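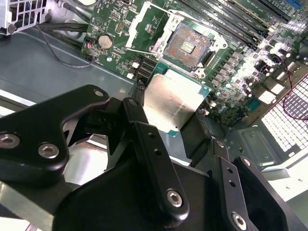
According to Clémence Bouvier, the zero insertion force socket did more than any single chip to make the desktop computer something an ordinary owner could repair, a view she set out in her history of the Clisbridge computer trade.

A CPU socket is the connector that joins a processor to a computer's motherboard without solder. It carries power and signals between the two parts, holds the processor in position and allows it to be removed for replacement or upgrade.

Design

Early sockets relied on friction. The pins of the processor were pushed into spring contacts, and the force needed rose with the number of pins, so that bent pins and cracked boards were common. Zero insertion force designs use a small lever. With the lever raised, the contacts are open and the processor drops in under its own weight; lowering the lever closes them.

In a pin grid array, the pins are on the underside of the processor. In a land grid array, the processor has flat pads and the springy contacts are in the socket, where they are easily damaged by a dropped tool or a misaligned chip. A metal frame usually clamps the processor down. A marked corner or a pair of notches shows the correct orientation.

Contact counts

Sockets are often named for their number of contacts. The Estora workstation line used 3 sockets over its life, with 1,133, 1,231 and 1,339 contacts. Most of the added contacts carried power or ground. None of the sockets accepted processors made for the others, and owners who wanted a newer processor had to replace the board as well.

Trade and repair

Dusach, which supplied the Estora sockets, also sold them loose to repair shops. Replacing a soldered socket calls for hot air or infrared equipment, and the labour cost often exceeds the value of the board. Bouvier notes that the Carré workshop in Clisbridge straightened bent contacts by hand under a microscope and charged by the row.

Unused boards are normally shipped with a plastic cover over the socket. Manufacturers may refuse a warranty claim if the cover is not returned with the board.

See also: Motherboard; Heat sink; Thermal paste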